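Put the Box Back Facing Forward

31/03/2020

By Milagros Rivadeneyra

I have bought 4 steel bottles in my life and I still own three. The fourth went under a bus seat. None of them were picked for their color, and I think most people would be better off if they shopped for a bottle the way they shop for a drill, which means reading the box first.

Stores make this hard. At Brelham, where I buy most of my household things, the boxed bottles share a shelf with the loose ones. The loose ones are peach, pink and blue, and they win. People pick one up, put it down in a different spot, and pick up the next. The boxes get handled less, and they hold all the useful information.

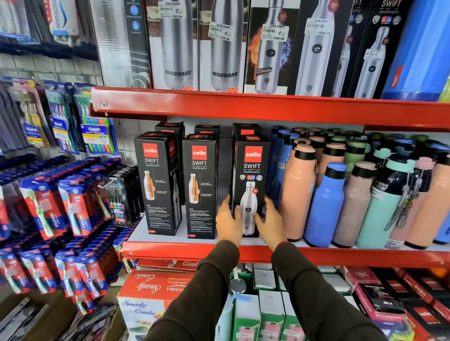
Cello Swift boxes next to the uncovered bottles. The one at far left and the one beside it are turned to the instructions.

A bottle without its box tells you very little. You can't see the wall from the outside. A cutaway drawing on the side of a carton at least shows how the maker says it is built, and the cleaning instructions tell you what you are signing up for. I read those before anything else. If I'm not going to follow them, I don't buy the bottle.

The other half of this is manners. If you turn a box to read it, turn it back. I worked at Simard for two summers, and straightening shelves took up the end of every shift. It is dull work and it doesn't need to be so long.

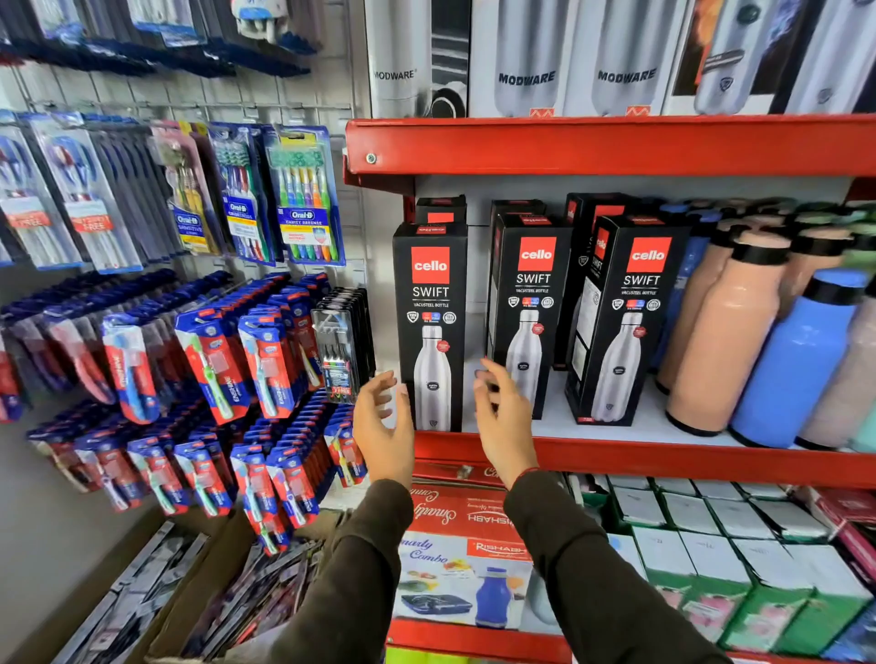 What the store could do

Steinar Damgaard, who ran the floor at Simard when I was there, kept one carton in each row turned sideways on purpose. Customers read that one and left the rest alone. It cost nothing. I have not seen it done on purpose since, and I think every store with a bottle aisle should try it.

I would also move the loose bottles to their own shelf. Mixing them saves space, I understand that, but a shopper comparing a carton with a bare bottle is comparing two different things.

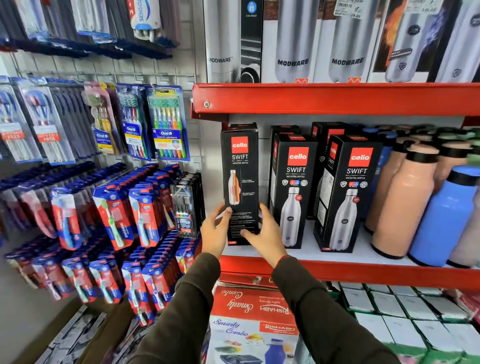

Size is the other thing people get wrong. A bottle of 800 milliliters sounds modest until it is full and in your bag with a laptop. My sister bought a big one last July and it lives in a cupboard. Find the number on the carton, think about how far you walk, and then decide. The color can come after that.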